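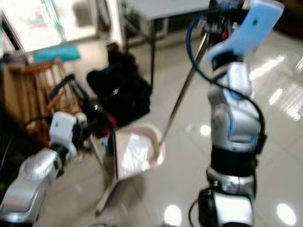

How often should a hard floor be damp mopped?
Daily in kitchens and entries, and once or twice a week elsewhere, provided loose grit is removed first. Grit left in place is dragged across the surface by the mop and dulls the finish.

Most complaints of haze on tile trace back to detergent dose. Shona Mudgway, who tests floor finishes at Kerncombe, measured residue on 40 sample panels cleaned with the same product at different strengths. Panels mopped at double the label dose held a sticky film after drying and picked up soil faster than panels cleaned with plain water. A second pass with clear water removed most of the film.

Water temperature mattered less than expected. Warm water cut grease sooner, but the difference disappeared when the cleaner was left on the panel for 2 minutes before wiping.
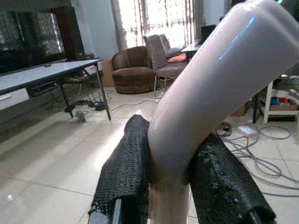
Grout and the limits of sealing

Cement grout is porous and absorbs dirty mop water along with any detergent in it. A penetrating sealer slows this. It does not stop it, and it does nothing for stains already present. Nizar Boutros, a tile contractor in Harka, applies sealer only after the joints have dried overnight, and rechecks them each June with a few drops of water. If the drops darken the grout, the sealer has worn out.

Acid cleaners, including vinegar, should be kept off cement grout and off marble. For routine soil he uses a neutral cleaner and a nylon brush, working in small sections and lifting the slurry with a wet vacuum before it settles back into the joints.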